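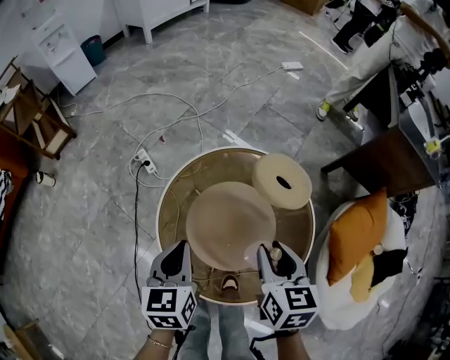

4장. 핸드 그리퍼로 시연 데이터 모으기

3장까지 따라오셨으면 소프트웨어는 다 깔린 상태일 거예요. 이제부터가 제가 제일 좋아하는 부분인데, 직접 그리퍼를 양손에 쥐고 물건을 만지면서 데이터를 쌓는 단계입니다. 저희 방식(Temetti라고 부릅니다)은 로봇 없이 사람 손으로 시연을 모으고, 그걸로 양팔 정책을 학습시켜요. 그래서 실험실이 아니어도 됩니다. 집 거실 바닥이든 사무실 구석이든 앉을 자리만 있으면 돼요!

4.1 시작하기 전에

준비물은 핸드 그리퍼 2개, 머리에 쓰는 카메라, 기록용 노트북, 그리고 조작할 물건들입니다. 물건은 테두리가 있는 얕은 쟁반 위에서 다루는 걸 추천해요. 저도 처음엔 맨바닥에서 했는데 작은 부품이 데굴데굴 굴러가 버려서 시연 절반을 버렸거든요.

주의: 그리퍼 아래쪽 케이블은 꼭 몸 쪽으로 늘어뜨려 주세요. 앞으로 넘기면 집게 사이에 끼기도 하고, 손목을 돌릴 때 커넥터가 조금씩 빠집니다. 저는 이걸로 오후를 통째로 날린 적이 있어요.

4.2 연결과 마커 확인

1. 그리퍼를 왼쪽, 오른쪽 순서로 노트북에 꽂습니다. 순서가 바뀌면 좌우가 뒤집혀 기록돼요. 나중에 고칠 수는 있는데 정말 귀찮습니다.

2. 수집 프로그램 Zirkico를 켜고 장치 목록에 두 개가 다 뜨는지 봅니다. 하나만 보이면 멀티탭 스위치부터 확인하세요.

3. 큐브에 인쇄된 마커를 마른 천으로 한 번 닦습니다. 물티슈는 쓰지 마세요. 인쇄면이 번들거리면 인식률이 뚝 떨어져요.

4. 카메라를 쓰고 평소 작업하는 자세로 앉은 다음, 양손을 천천히 앞으로 내밉니다. 화면의 큐브 두 개에 초록색 테두리가 생기면 통과입니다.

5. 집게를 끝까지 벌렸다가 끝까지 오므리세요. 벌어짐 값이 1000에서 0 근처까지 부드럽게 내려가면 됩니다. 중간에 툭 끊기면 보정 메뉴에서 다시 잡아 주세요.

참고: 손가락이나 소매가 마커를 가리면 그 구간의 손목 자세는 앞뒤 값으로 채워집니다. 잠깐은 괜찮지만 길어지면 궤적이 흐물흐물해져요. 긴소매는 걷고 시작하는 게 속 편합니다.

4.3 시연 녹화

1. 물건을 쟁반 안에 놓습니다. 매번 똑같은 자리에 예쁘게 놓지 마시고, 대충 흩어 놓으세요. 겹쳐 있어도 좋아요.

2. 양손을 쟁반 앞쪽에서 잠깐 멈춘 뒤 녹화를 시작합니다. 이 정지 구간을 보고 후처리 도구가 시작점을 찾아요.

3. 한 손으로 집고, 필요하면 다른 손으로 받쳐 줍니다. 속도는 평소의 절반쯤이라고 생각하면 딱 맞아요. 작고 둥근 물건은 집게 끝으로 잡되 꽉 쥐지 말고요, 힘을 주면 쏙 튀어 나갑니다.

4. 떨어뜨렸으면 멈추지 말고 그대로 다시 집으세요. 이런 복구 동작이 의외로 귀한 데이터입니다. 동료 Habibur Gazi가 처음 우겼을 때 저는 반신반의했는데, 복구 장면을 뺀 모델은 한 번 놓치면 허공만 집더라고요.

5. 동작이 끝나면 다시 양손을 멈추고 녹화를 종료합니다.

주의: 녹화 중에 고개를 휙 돌리지 마세요. 누가 옆에서 불러도 손이 멈춘 다음에 대답하기!

4.4 얼마나 모아야 하나요

제일 많이 받는 질문이에요. 저희 실험에서는 작업 하나에 시연 200개를 모았을 때부터 쓸 만한 동작이 나왔고, 325개까지 늘리니 물건이 겹쳐 있는 경우도 꽤 잘 처리했습니다. 그 뒤로는 개수를 늘리는 것보다 장소를 바꾸는 쪽이 효과가 컸어요. 바닥 무늬, 조명, 주변 가구가 달라지면 같은 동작이라도 모델한테는 새로운 공부가 되나 봐요. 배경을 일부러 치울 필요는 없습니다.

참고: 이 결과는 저희가 다룬 작은 부품 집기와 옮기기에 한한 얘기예요. 천을 접는 작업은 Hiyori Ichikawa가 따로 돌려 보고 있는데 아직 숫자로 말씀드릴 단계는 아닙니다.

4.5 저장하고 나서

녹화 파일은 작업 이름으로 된 폴더에 자동으로 들어갑니다. 노트북을 덮기 전에 아무거나 세 개만 골라 재생해 보세요. 양손 궤적이 영상과 맞는지, 집게가 닫히는 순간이 밀리지 않는지만 보면 됩니다. 밀려 있으면 그날 파일은 학습에 넣지 말고 5장의 시간 맞춤부터 하세요.

그리퍼는 집게를 살짝 벌린 상태로 보관합니다.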